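How do you teach a robot to tidy a desk?

Hi! I get to spend my days teaching robots to do stuff, and when I tell kids that, the first question is nearly always, "Do you just tell it what to do?" I wish! Try this. Think of all the words you would need to explain picking up a sock to somebody who has never had hands. How wide do you open your fingers? When do you close them? How hard do you squeeze? You'd be talking until bedtime, and the sock would still be on the floor.

So we do what your grandpa probably did when he taught you to tie your shoes. We show it.

There are a few ways to show a robot something. One is to hold the robot's arm and move it yourself, a bit like a dance teacher moving your elbow to the right spot. The arm goes floppy, you guide it along, and it remembers every bend. Another way is remote control. You sit in a chair and move a small arm, and a bigger arm copies you – left when you go left, up when you go up. My friend Bahman Akbari can stack paper cups like that from the room next door. (I knock them over.)

The third way is my favorite, and you don't even need the robot in the room! You use a gripper with a handle. It has two robot-style fingers on the front, and you hold it and do the job yourself. A camera rides along and records what the fingers are doing. Later, the computer studies those recordings and works out how a real robot arm could make the same moves.

One try is never enough, though. For a single job I might do 30 tries before lunch and 60 by the end of the day. My hand gets tired, so I take a break after every 5 and eat a cracker.
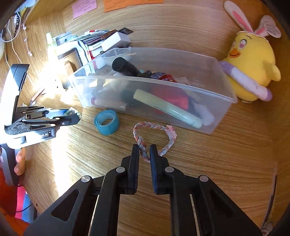 Floppy things are the hardest to teach. A block stays the same shape however you grab it, but string and cloth squish and bend and flop over, so every grab is a new puzzle. Take a braided loop like the gray, white and pink one between the two finger pads. If you pinch the side, where does the rest of it go? The robot needs to see lots of answers to that. It also needs to see messy desks, with tape and a bunny-eared chick and a big bin full of bits, or it will only know what to do on a perfectly neat one.

Want to try it at home? Get a pair of kitchen tongs and a shoelace, and pick up the shoelace and drop it in a bowl. Do it 7 times, and start with the lace in a different shape each time. Then ask somebody to watch your hand and copy you – they're the robot now!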